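Looking After Printed Photographs at Home

By Carys Mostyn. Updated Tue 15 October

Most families have a drawer or a shoebox of prints that gets opened once every few years. Prints hold up well if they are kept dry, dark and flat. These tips cover sorting, cleaning, storing and hanging them.

Before you start

Wash your hands and dry them completely. Skip hand cream that day. Cotton gloves are fine, but they make it harder to pick up a thin print, and clean bare hands on the edges work just as well.

Clear a wide, flat surface. A made bed is good for this because you can spread out a whole year at once and nothing slides. Take bags and laundry off it first, and keep food and drinks in another room.

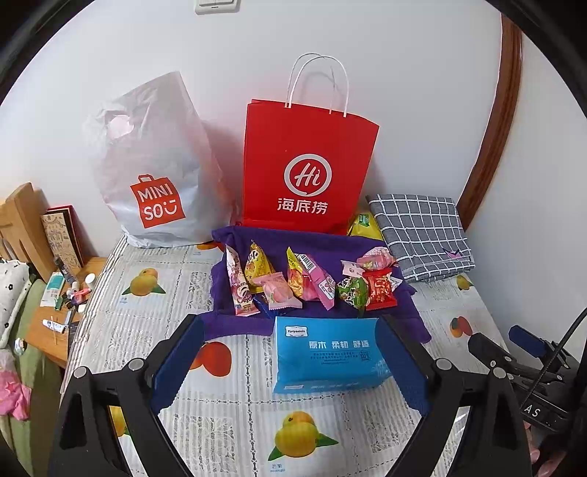 Bags and a folded cloth on a quilted mattress cover.

Sorting

Sort by decade first, then by year. Don't try to do it by person on the first pass. I had 2,000 prints from my mother's house and it took four evenings to get them into decades. My neighbor Tudur did his by the style of the white border, and that got him closer than he expected.

Throw out blurred duplicates as you go. Keep negatives with the prints they belong to, in a separate sleeve.

Write on the back with a soft pencil, near the edge, with the print face down on glass or a hard tabletop. Ballpoint leaves a ridge that shows on the front. On newer plastic-coated paper pencil won't take, so use a pen sold for photo backs and let it dry before stacking.

Cleaning

Loose dust comes off with a soft, dry brush. Work from the middle out. Never use water, glass cleaner or baby wipes on a print.

If a print is stuck to the glass of a frame, leave it there. Scan it through the glass and put the frame away.

Snacks and breaks

Stop every hour or so. Eat away from the prints and wash your hands again before you go back. Grease from chips or nuts will leave a fingerprint that you may not notice for months.

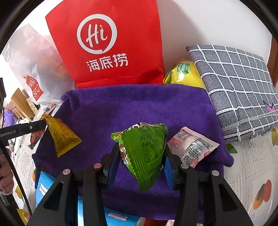 A green snack packet over a purple towel.

Storing

Use acid-free boxes and don't pack them tight. A box that holds 200 prints is easy to lift and easy to look through. Put a card divider between years.

Keep boxes in a closet on an inside wall. Attics get too hot and basements too damp.

Hanging

Hang copies and store the originals. Keep frames out of direct sun and away from radiators and the bathroom door. Use a mat so the print doesn't touch the glass.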